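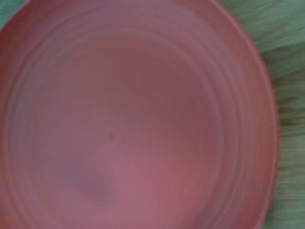 Washing up by machine remains a limited service in the home, and households considering the Ivon arm should plan their chores accordingly. Flat plates are handled reliably. Bowls require more care: a pink plastic one with ridges ringing its inner wall and a tiny dark speck on the floor should still be checked by hand before it is put away.

Recommended practice
Scrape all dishes before loading the rack.
Soak ridged bowls for 30 minutes.
Keep knives and glassware out of reach of the arm.
In trials at Visilside, the arm cleared 67 of its assigned items without help.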